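Celside Floor and Table Marking Kit for Shared Robot Workplaces

Article 868-T, supplied by Baert

The Celside kit is made for laboratories and small workshops where one or two arms work at a table and people pass close by. It contains what you need to mark the working area, to label the cables and to write down the limits of the cell in a form that the next shift can read.

What is in the kit
Grey table tape, 52 m on one roll
Floor tape in yellow, two rolls
71 cable labels, numbered, with a spare sheet
Cell card in A4, with a clear pocket
Printed guide, English and Dutch

Before you start
The kit does not replace a risk assessment. Please make the assessment first, following ISO 12100 and the standard that applies to your robot, and mark the table after. Tape only shows a limit. It does not stop an arm, and it must never be counted as a protective measure. If your assessment asks for a scanner or a fence, you still need the scanner or the fence.

Marking the table
Clean the surface with a dry cloth and remove crumbs and dust. Put the tape as a closed outline and press the corners well. We advise that the outline is smaller than the real reach of the arms – objects which slide a little will then still be inside it. When two arms share one table, write on the cell card which arm may enter first and at what speed.

Cables
Every cable that leaves a wrist or a forearm should be checked through the full movement, slowly, with one person at the stop button. Look for loops which can catch on the table edge. Cables on the floor should be kept out of the walking path, and the label goes on both ends.

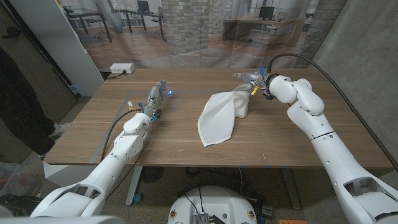

Replace the tape when a corner lifts or when the colour is no more clear. In our own workshop in Zaltach we inspect it each September and after every change of gripper.

Technical data
Tape width: 25 mm
Floor tape: suitable for sealed concrete and vinyl
Weight of kit: some 700 g without the floor rolls
Storage: dry, away from direct sun

Refill rolls and cell cards can be ordered separately from Baert or from our partner Cikeck. For larger quantities please ask us for an offer.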